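Clearing the Big Table

The big table came to us in June, when the Kornwood showroom in town closed and sold off what was left on the floor. I paid for it over the phone without measuring anything. Birsen measured afterward and told me it would fit with 3 inches to spare on the window side, and she was right, though we had to take the door off its hinges to get it in.

For the first few weeks it was a dumping ground. I don't think this is unusual. A flat surface at waist height is where things land when you walk in, and a large one just takes longer to fill. By the middle of the summer it had two lamps on it, a letter tray, a pencil cup, a box of cables, the printer, a stack of Jastow catalogs I kept meaning to go through, and my lunch most days. I was working in a space the size of a dinner plate with a very large table around it.

So I spent an afternoon taking everything off. I put it all on the floor in the hall, wiped the table down, and made a rule that something could only go back when I needed it and had gone out to the hall to get it.

The rule was Birsen's idea. She did the same with her kitchen counters a couple of years ago and ended up giving away a bread machine.

The first thing I went and got was the mouse, and the pad with it.

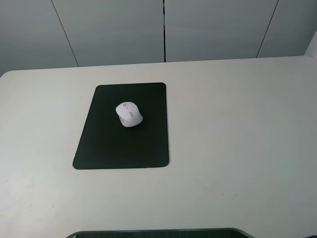
I had always used a mouse straight on the desk. My old desk was dark and a little rough, and it worked fine. On this table the pointer skipped, mostly on long moves across the screen, and I spent a while blaming the computer before I tried a pad. The one I use now is plain black and I keep it the tall way instead of the wide way. Most of the pads I looked at were meant to be used wide, and I found my arm drifting out to the right with those. With it upright the mouse tends to sit in the upper half, and the lower part is where my wrist goes. The mouse is a light one, almost the same shade as the table, and against the black I can find it without looking for it. On the bare table I used to pat around.

I got the pad from Özkan, the office supply place behind the post office. It was in a bin by the register with no packaging. I asked if they had it in gray and the man said no, and that was the whole purchase. It is thin and it lies flat, and that's all I have to say in its favor. I have had thicker ones with the gel bump for the wrist and they all ended up leaking or peeling.

What came back from the hall after that, over the next 10 days:

The keyboard, the same afternoon.
One lamp, that evening.
A notebook and one pen.
The printer, for one job, and then it went out again. It lives on the shelf in the hall now and I walk to it.

What did not come back: the other lamp, the letter tray, the pencil cup, the catalogs, the box of cables. I went through the cables and kept 7. The rest went to Benedikt Seidel, who fixes old radios and will take any cable. The letter tray had an envelope at the bottom with an order slip in it, number 3422, for a chair I returned before we moved here. I had been filing that slip carefully from house to house.

I also cleared the table completely every night for a while, keyboard and all, to get in the habit. I've stopped doing it every night but I still do it when I finish a job. It takes a minute. I slide the pad over toward the right and wipe the rest in long strokes, starting at the back.

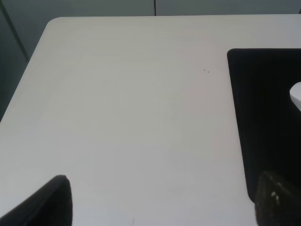 Cleaning is the one thing I would warn people about with a white table. Coffee rings come off with a damp cloth, but pencil is worse, and I write in pencil. For that I use a cleaner called Brarero, which comes as a paste, on a soft rag, and then go over it again with plain water. If you skip the water it leaves a film and you only notice it in the evening with the lamp on. The corners are rounded, and I like that more than I expected to. The cloth goes around them without catching, and so does my hip when I come in too fast. The old desk had square corners and I usually had a bruise from it. The finish is matte, so smears don't jump out at you in daylight, but they are there, and a pass with a dry cloth at the end takes care of most of them.

I've tried the pad in other places. On the left, it made no sense, I'm right-handed. Pushed all the way to the back, it was too far to reach with my elbow down. Where it ends up on a working day depends on where I put the chair, and I move the chair depending on the sun. With a small desk there was only one spot for it - here I have to decide, and some mornings I decide twice.

A few people have asked if I would buy a table this large again. Yes, but I would measure first. I would also think about where the second-hand stuff goes before it arrives, meaning the things you already own that suddenly have room to spread out. We could have skipped the whole summer of it.

Next is the hall, where the second lamp and the letter tray are still on the floor. Birsen has started stepping over them in a way I am supposed to notice. I've told her they will be gone by the time we paint.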